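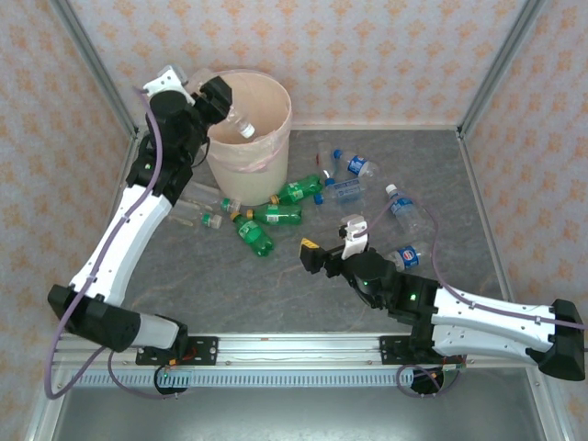 The bottle test at Tikatley: left arm at the bin, right arm down among the empties.

The wallpaper was Wenche Tveit's idea. She wanted the robots to practice somewhere that looked less like a lab and more like a great-aunt's sitting room, and in this she has succeeded completely. A pale orange and pink floral or damask pattern climbs the walls. On the floor, a collection of empty plastic bottles waits to be cleared up by two arms bolted to a rail.

Tveit runs the gripper bench at Tikatley, where for most of September she has been asking one question of three products: can it pick up a bottle and put it in the trash? Her teenage son, she points out, has been in trials for the same task for years.

The contenders are the Howells, the Gradano and the Rornetti. Each gets 30 attempts on a floor littered with green soda bottles, clear ones and blue-labeled water bottles. The arms stay the same and so does the bin. A bottle counts when it is inside the liner. A bottle balanced on the rim counts as a conversation.

The Howells went first and gripped like a man shaking hands at a job interview. It crushed what it caught, which made the bottles easier to hold and much harder to let go of. One clung on through four openings of the fingers and had to be removed by hand.

The Gradano was gentler, perhaps too gentle. It would close on a bottle, lift it a little and then appear to reconsider. Empty bottles weigh next to nothing and roll when you breathe on them, so a soft touch at the wrong spot just sends them off toward the wall. Of its 30 tries, 10 ended that way.

That left the Rornetti, the cheapest of the lot at 650 dollars, which dropped only 6. Tveit seemed almost annoyed. "I had a nice paragraph ready about getting what you pay for," she said.

Her colleague Torbjørn Lindholm, who looks after the controllers, thinks the grippers get too much of the credit and far too much of the blame. He spent two days on the release alone. Open the fingers too early and the bottle hits the rim; wait too long and the wrist has already started for home, taking the bottle with it. His fix was a pause of about half a second over the bin. It looks like hesitation. It scores like talent.

Clear bottles are still the trouble. Against the gray floor they all but vanish, and no finger design helps an arm that is reaching for the wrong place. Lindholm wants a better camera. Tveit wants darker flooring, and has been looking at samples - she has also, I noticed, kept the leftover wallpaper.

The next round adds cans.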